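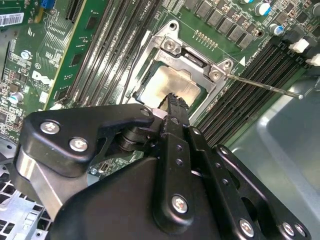
Serrated fingertip just below the CPU socket on a Dell board, old paste still on the heat spreader.

Sutter two-finger gripper, reviewed after a few weeks of taking computers apart

I have wanted a gripper like this for years. Our bench does teardown of retired desktops and workstations, and the part of the job I most wanted to hand to an arm is the fiddly middle bit: memory out, cards out, socket lever up, processor out. Big parallel jaws are hopeless at it. They are fine for lifting a power supply and then you ask them to go in between two banks of memory slots and they simply don't fit!

So when Lejla Halilović found the Sutter in a catalog at $2,770 I said yes before she had finished reading the page out (sorry, Lejla). We already had a Grendard hand on the arm, which cost us $710, and I ran the two of them on the same jobs so this would be a fair comparison.

Reach

This is where I fell for it. The fingers are slim links, and the whole thing narrows nicely toward the tips, so you can come at a socket from an angle and still have the memory slots clear on both sides. The Grendard has square jaws and I was forever backing it off and trying again from the other end of the case. The bulk of the Sutter sits well back from the tips. You do have to watch the wide side plate when you're close to the case wall. I scraped it twice in the first week, and after that I added a keep-out zone in the controller and have had no trouble.

Fingertips

They have teeth! I was nervous about that near a bare processor, but on the edge of a metal part they bite beautifully, even with greasy old thermal paste about. On the top of a memory latch they are just as good. On flat plastic they leave small marks, so if you are pulling parts for resale, buy the smooth tips as well. Changing tips is quick once you've done it a couple of times. The first time took me most of a lunch break and I lost a screw inside a case.

Wrist camera

Both hands went on with the same small camera at the wrist, and the view is a big part of why I like the Sutter more. The tip stays in sight right up to the part you're going for. With the Grendard the jaw hides the last bit of the approach and you are working from memory. The finish on the Sutter plates is matte black, too, so there's less glare off the hand itself. The heads of the screws and one polished block still catch the light. Žydrūnas Ots, who wrote our part finder, masked those spots and the false hits stopped.

How it did

Memory and cards first. I logged 154 pulls with each hand over the same mix of machines. The Grendard needed me to step in on 47 of them, mostly latches it couldn't get at. With the Sutter I didn't keep a proper tally of the small nudges, so I won't give you a number, but I was drinking my coffee while it was still warm.

Processors are harder. Raising the lever is easy if you come in under the rounded end. Lifting the chip out is the part I would still call a work in progress. The grip has to be square and light, and if the approach is a hair off, one side comes up first. Krešimir Spahić got much better results by slowing the last stretch right down and closing in two steps. I'd suggest starting there.

Gripes

The cable comes out on the side where I least want a cable. The manual covers setup well and says almost nothing about force settings at the low end, where all my work is. And the pivot picked up dust from the older machines and felt a bit stiff by Sunday night. A soft brush and some air sorted it out, so now I do that at the end of every run.

The Andier controller we use picked the hand up without any fuss. If you're on something else, ask before ordering. The reply I got from support was friendly and took four days.

Would I buy it again? Yes, and I'd keep the Grendard on the shelf for drives and power supplies. The smooth tips are on order, and I'll add a note on how they do with processors once I've had them on for a while.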